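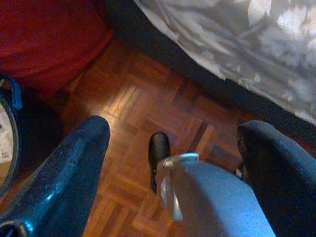 Parquet beside the dark furniture base, lighter slat next to the very dark one

Ticket 3007
Subject: Fitted sheet does not stay smooth, and question about the wooden floor under the mattress
Opened by: Oğuzhan Toprak
Handled by: Joyce Urio, Temba household help desk
Status: closed, with one point left open

Oğuzhan Toprak, first message

Good morning. I rent the small flat in Kevemport since August and I have two problems in the same room, so I put them in one ticket. If this is wrong, please divide it.

Problem one is the sheet. It is a beige satin fitted sheet with a pale pattern of leaves or flowers, and it is on a low mattress. I pull it flat in the morning and in the evening it is full of wrinkles again. The mattress is 18 cm high. The paper which came with the sheet says it is suitable for mattresses up to 30 cm.

Problem two is the floor. It is old parquet in small squares, and the slats change direction from one square to the next. The colours are very different, from dark red-brown to light orange. In one place there is a light orange slat directly beside a very dark brown one. I would like to know if the dark colour can be damp coming from under the mattress. I do not want to lose my deposit of 500.

Joyce Urio, reply

Thank you, one ticket is fine. Some questions before I answer. Does the mattress lie directly on the floor, or on slats? Is there a smell when you lift it? Do the dark slats feel higher or softer than the others? And what do you keep on the bed during the day?

Oğuzhan Toprak, 18:40

I answer in the same order.

It lies directly on the floor. There is no smell. I went over the dark slats with my hand and with a coin, and they are as hard and as flat as the light ones. There are also dark slats near the door, where no mattress was ever standing.

On the bed there are many things, I must admit. My nephew sleeps here when he visits and he leaves everything in its place for the next time.
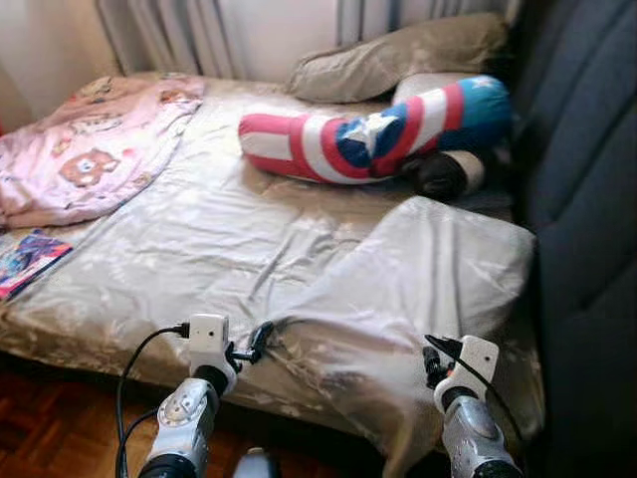

The long bolster with the stars and the red and white stripes is his, and the pink blanket with the teddy bear too. He reads on the bed, so there is usually a magazine or a comic on it. The taupe pillow is mine. When I want to make the sheet smooth I pull only the side which I can reach, and I leave the things where they are. Perhaps this is part of the problem.

Joyce Urio, reply

Yes, I think it is a large part. Please try this once, and write to me what happened.

1. Take everything off the mattress, also the pillow at the wall.
2. Pull the mattress away from the wall and the seat, so that you can walk on all sides.
3. Take the sheet off completely and turn it a quarter, in case the long side is now on the short side.
4. Put on one corner, then the corner diagonally opposite, then the other two.
5. Push the extra cloth well under the mattress before you push it back.

For the floor: stand the mattress up against the wall while you do this and leave it for the afternoon with the window open. Look at its underside too. I asked my colleague Lieven Smits, who has laid parquet for many years. He says mixed dark and light slats are common in old floors of this type. Damp would more often show as raised edges, grey spots or a smell. He cannot be certain without visiting.

Oğuzhan Toprak, next day

I did all the points. The sheet was not turned wrong, but at the wall two corners were not under the mattress at all, they were only lying along the side. I had never seen it because of the pillow and the bolster. Now it is much better. It is still a little wavy in the middle, but I can live with this.

The underside of the mattress is dry and has no spots. I measured it also, it is 185 cm long, and the sheet is made for 200. So there is too much cloth in the length.

Joyce Urio, reply

Then the waves in the middle are from the length. Sheet clips under the mattress will help, or a shorter sheet. I close the sheet part. The floor part stays open until your landlord has answered about the dark slats. Please ask him in writing and keep the answer.

Oğuzhan Toprak

I have written to him today. I will buy four clips. Thank you for your patience with my long messages.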